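Kitchen & Workshop Tips: Teaching a Robot to Pour

Last updated 19 March 2019

Every few months a firm promises a machine that will do the washing up. The small print says it has to be shown how first, over and over, by someone with patience and a free table. I have now done a fair bit of that showing, with the Sakton kit at the shared workshop in Ratesmont, and I remain to be persuaded. If you are going to try it anyway, these tips should save you some mopping.

Pick one dull job

Pouring water from a bottle into a cup is dull enough. Making tea is not one job, it is a dozen, and you will be sorry by the third. The Monti handbook suggests starting with "a simple kitchen routine". Ignore that. Start with one bottle and one cup.

Clear the table properly

Anything you leave out becomes part of the lesson. We once recorded a whole afternoon with a tea towel in the corner, and the trained system then dithered whenever the towel was missing. Wipe the top down before you begin and again at each break. Crumbs and scuffs creep back faster than you would think.

Mark your starting places, then move them

A bit of dark tape on a pale table gives you somewhere to come back to. The trouble is that people grow fond of their tape. If the bottle always starts in the same place, you have taught the machine where that place is and very little about bottles. Shift things by a hand's width every few goes, and swap the cup to the other side now and then.

Water tips

Use plain water. Squash is easier to see but dries sticky, and sticky fingers are a misery to clean when there are ten of them with joints.

Loosen the bottle cap beforehand unless unscrewing it is part of the job. Decide which it is and write it down.

Choose a cup with some weight to it. Thin plastic ones are cheap and clear, so you can check the level from across the room, but they skate about when knocked.

Tip the dregs out between goes, or leave them in on purpose for some of the set. Real cups are seldom bone dry.

Keep the cables in mind. Loops of wire near the wrists and an open bottle want a good gap between them. Old towels on the floor, too, especially if the floor is wood.
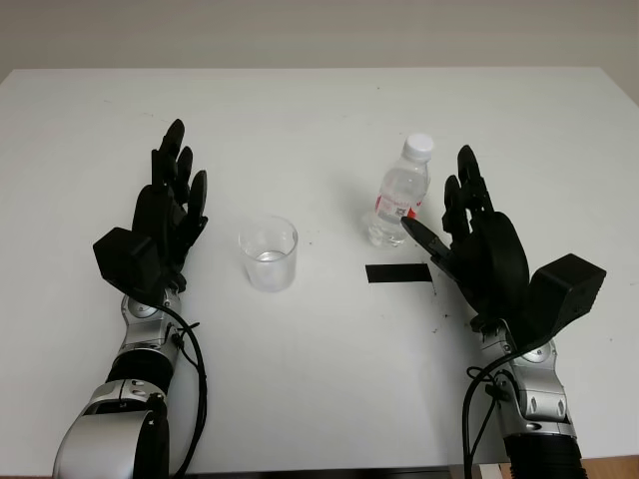

Cup and bottle set out between the two hands, with a little water in the cup.

How many goes do you need?

Nobody will give you a straight answer. Sanumden's leaflet says 300 for a single task. We kept 1,060 out of 1,763 and the pour was still hit and miss with any bottle it had not met. The rest went in the bin for spills, stalls, or an operator scratching their nose halfway through. Budget for waste on that scale and you will not be let down.

Throwing out bad goes

Do it the same day, while you remember what went wrong. Keep a few near misses where the operator fumbled and then put it right -- those seem to be worth more than the tidy ones, though I would not swear to it. Be strict about anything where the hand hid the cup from the camera.

Stop after 3 sessions in a day

Tired people pour badly, and the machine will copy a tired pour as happily as a good one.

Is it worth it?

For a kitchen, no. I can fill a cup in four seconds and have been able to since I was small. For someone who cannot lift a bottle, perhaps one day, and that is the only argument for it I take seriously. We are going again in July with mugs and a jug. Bring your own towels.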